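Workshop tips: before you buy a small robot arm

Write the full price on one paper first. For us the arm was only one line. The gripper was 725 dollars extra, the spare fingers 157, and we forgot to ask about delivery from Teltik until the bill came.

Make the trial with your own small things, also the thin and the round ones. A gripper that is good with a box can be bad with a pen. Check how wide it opens and how small it closes, and ask for both numbers in writing.

Look where the cable goes. It needs room to bend when the wrist turns, so leave free space on that side when you plan the table.
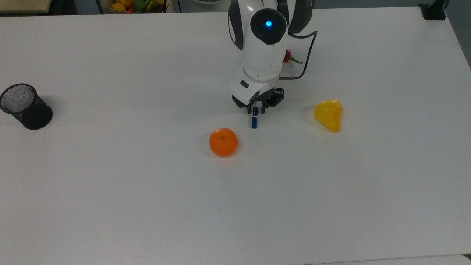

Tyra Fjeld writes that she would put the money for the table before the money for the arm. Her first table was too light and moved a little at every stop, and she had to buy a heavier one in August.

I agree with her. Keep also a part of the budget for the second year. Our plan was 3113 dollars in total, and for repairs we had written zero. Ask the seller what one new cable costs and how many weeks you must wait for it.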